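Search this site
Enter keyword
Go

Home Departments Purchasing Equipment Requests FAQ Contact

Planning and Budgeting for Bench Robots: Frequently Asked Questions

Shared 30 times

This page is for departments of the Zutport Institute of Trades that wish to include a robot arm or related bench equipment in next year's spending plan. It should be read together with the general purchasing rules. Questions not covered may be sent to the Equipment Office.

Who may submit a request?
Any head of section may submit a request. Teaching staff should first agree the request with their head of section, who will be named as the budget holder. Requests made directly to a supplier will not be honoured by the Finance Office.

When must requests be received?
Requests for the coming year close at noon on the last working day of April. A request received after this time is held over to the following round unless the equipment replaces an item that has been withdrawn on safety grounds.

What should the budget include besides the arm itself?
The arm is often the smallest surprise in the final cost. Please allow for the gripper, spare fingers, mounting plate, table, cabling, power distribution, delivery, installation, training and the yearly service contract. Sections that left out the table and the cabling in the last round had to find the money from their consumables budget.

Is there a limit on what we may ask for?
There is no fixed limit. Requests that include more than one arm are reviewed by Lama Dabbas, Head of Capital Planning, and may be approved in stages.

What kind of work are the bench arms suitable for?
The arms in the standard catalogue are intended for light handling and fitting work beside a person, such as work on plastic enclosures and metal brackets. They are not suitable for heavy lifting or for work with hot materials. 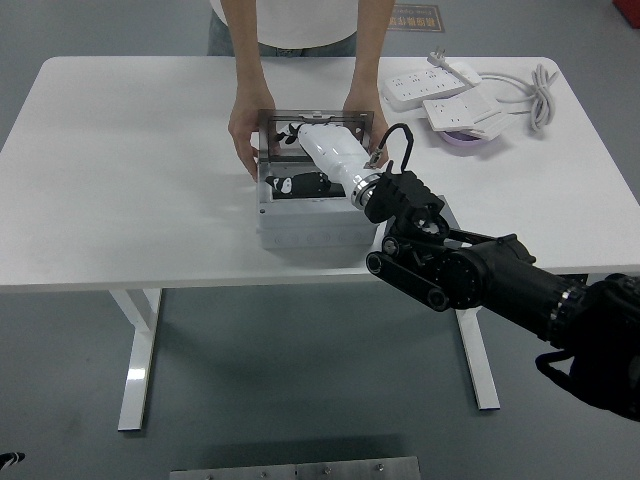 Photograph: Issa Issa / Equipment Office

Sections should describe the task in the request form in plain terms: what is to be held, what it weighs, how far it must travel and what the person at the table will be doing at the same time. A request that states only "general automation" will be returned.

How much table space should be planned?
Plan for the arm's full reach, the workpiece and a clear area for the operator's hands. Power strips and coiled leads take up more of the tabletop than most floor plans allow. Where possible, ask for sockets to be fixed beneath the table and include the cost in the request.

Which suppliers are approved?
Clivby and Kocsis are approved for arms and grippers. Landuline is approved for tables, mounts and cable management. Other suppliers may be proposed, but the checks take longer and the section should not assume that they will be complete before the round closes.

Do we need more than one quotation?
Two written quotations are required for each arm. For accessories ordered under the Landuline agreement, a single quotation is enough. Quotations must be no more than 30 days old when the form is submitted.

May we borrow an arm before deciding to buy?
Yes. The Equipment Office keeps a small loan stock, which may be booked through Khalil Issa. Sections remain responsible for any damage during the loan. Consumables used in a trial are charged to the section.

Who carries out the risk assessment?
The section prepares the first draft on form 564. Jacobus Pretorius, Safety Adviser, then visits the proposed room and signs the final version. No order is placed until the signed form has been received.

What training must be paid for?
At least two members of staff per arm must complete the operator course. Supplier courses may be used if they include emergency stopping and safe working near the gripper. Travel to a supplier's site should be shown as a separate line.

Can unspent funds be carried forward?
Only where an order has been placed and delivery is delayed by the supplier. Written confirmation of the delay must be attached.

Whom should we contact?
General enquiries: Raed Shboul, Equipment Office, Room 315. The office is open to callers in the mornings; at other times please leave a message with the section name and request number.

Comments (0)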